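Home Explore Notifications Messages Profile

Okay, small thread on what sorting looks like at Miltance now that the arms are in. 25 July 2024, for my own memory as much as yours.

We used to have 4 of us at the long bench, picking spoons from forks from tweezers all shift. My wrists still remember November!

Now the arms take the mixed pile and I do setup, checks and the weird stuff (so much weird stuff).
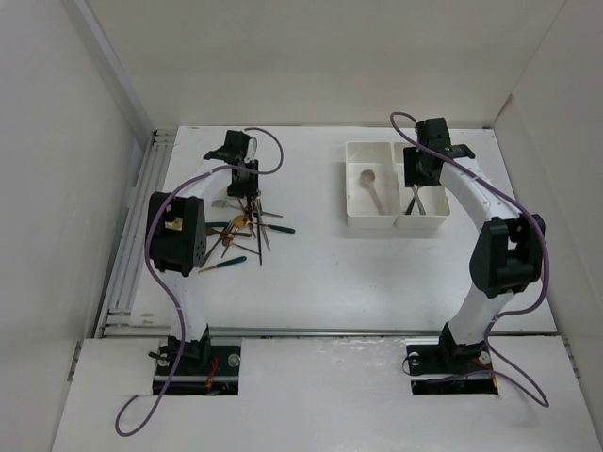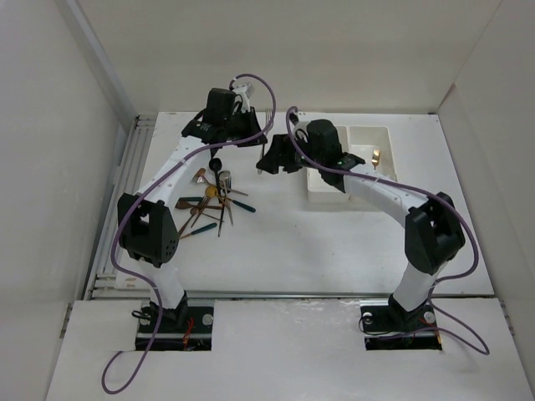
Two arms, one messy pile, white bins at the back right. My coworkers now.

Best shift so far was 855 pieces. By hand, the four of us could do 1,834 — so yeah, we're still faster, and I do bring it up at lunch.

What changed for me: less bending, more staring. I miss the chatting. The Kiklow training was decent, but it skipped what happens to our hourly rate, and I'd like that in writing before fall.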